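Home | Visits | Members | Archive | Contact

Visit to the Nostby Textile Works, Vekberg
2022-07-10
By the Clerketness Heritage Society

The Society's summer visit took 35 members to the Nostby works, which has occupied the same riverside site since it moved from Belay. The morning was given to the dye house and the old weaving floor, where 16 looms are still kept in running order. Our hosts explained how water rights shaped the layout of the mill.

After lunch the party saw the finishing and sample rooms, including the care of small articles such as caps, which are stored folded in shallow trays.

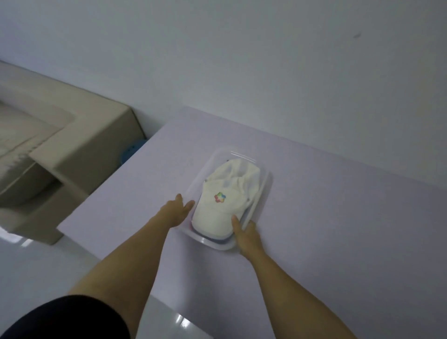
The Pattern Archive

The archive holds 798 pattern books, the earliest bound in calfskin. Members may consult them by written request. The damp in the north store remains a concern.

Comments (3)

millrace29: Was the dye house tour open to everyone? Our group went straight to the looms.

Greta P.: The stairs to the archive are steep. Please mention this next time.

oldbobbin: My aunt wove at Belay before the move. Are the wage books kept there too?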